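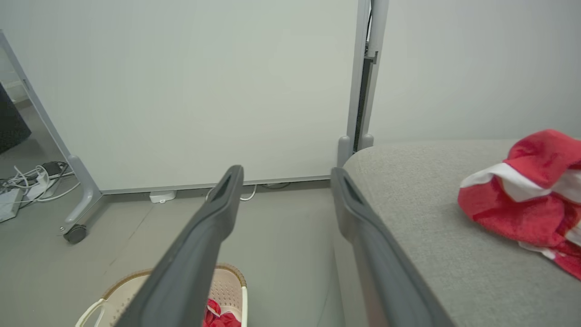 The lounge corner, with the board on its casters and something red and white on the sofa.

Common questions about the Sutik shared lounge

Where can I leave clothes that need washing?
In a basket, please, and we don't mind which one! The sofa does tend to collect things over the day (we are all guilty of it), so Yamuna Palaniappan goes by at 6 p.m. and gathers up whatever has been left there. If you miss a sweater, ask her first.

Can I move the big white board?
Of course you can. Let go of the idea that it has to stay by the sofa – plenty of our members like it across the room as a divider. Do look down before you roll it, and lift any cord out of the way of the wheels.
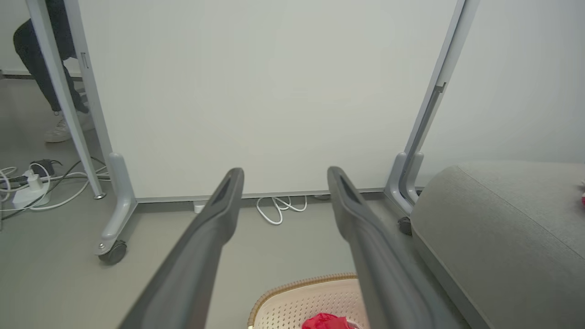

Power strip and cords on the floor beside the board's foot.

May I plug in my own charger?
Yes, phones and laptops are always welcome. We only ask that you leave heaters and kettles at home, and that you tuck your cord back toward the wall when you go.

What happens to clothes with no name on them?
They get washed with everything else, folded, and kept until the end of July. After that they go to the swap shelf, where you are very welcome to take them home again.
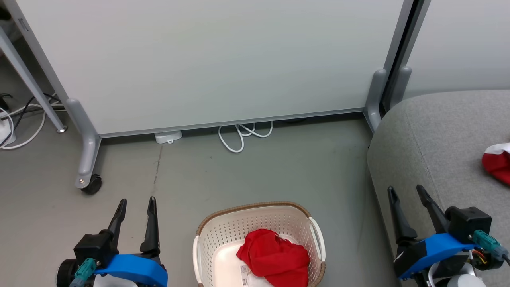 Laundry basket by the sofa, with a red garment on top of some white fabric.

Is there a charge for the wash?
A full basket is 55 rupees, soap included. Raghavendra Iyengar keeps the list at the front desk, and he is happy to add you to it whenever you stop by.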